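About > Our practice > Handling standards

Hilline writes and maintains working rules for hand-held gripper tasks carried out in ordinary homes. Our main document, the Tultora code, has 42 clauses. It covers grip, object choice, shared workspace and the condition of the room.

Clause 7 applies to small household goods and a cardboard box on a table. Soft and rigid items are included in the same session. 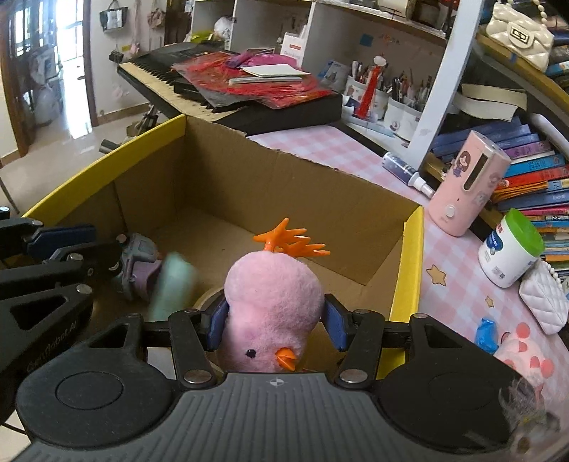 Two grippers, one box, checked cloth left on the table. 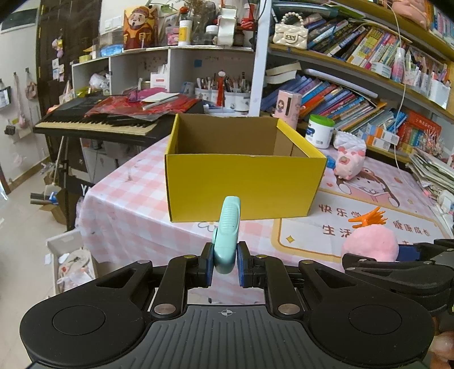
Weidong Bai objected to the first draft on the grounds that a rule nobody can recite while holding a tool will be ignored, and asked for each clause to be cut to one sentence. Most now are. Clause 19, on right of way between two operators, still runs to three.

Household furnishings stay where the resident keeps them. Pads are inspected before each session and after every 100 grasps. A dropped item is logged under its own code and the task continues.

Ankica Spahić edits the code. Revisions are issued each May, and comments on the current draft go to her at the Flusudgate office.

Filed under: Standards & Safe Work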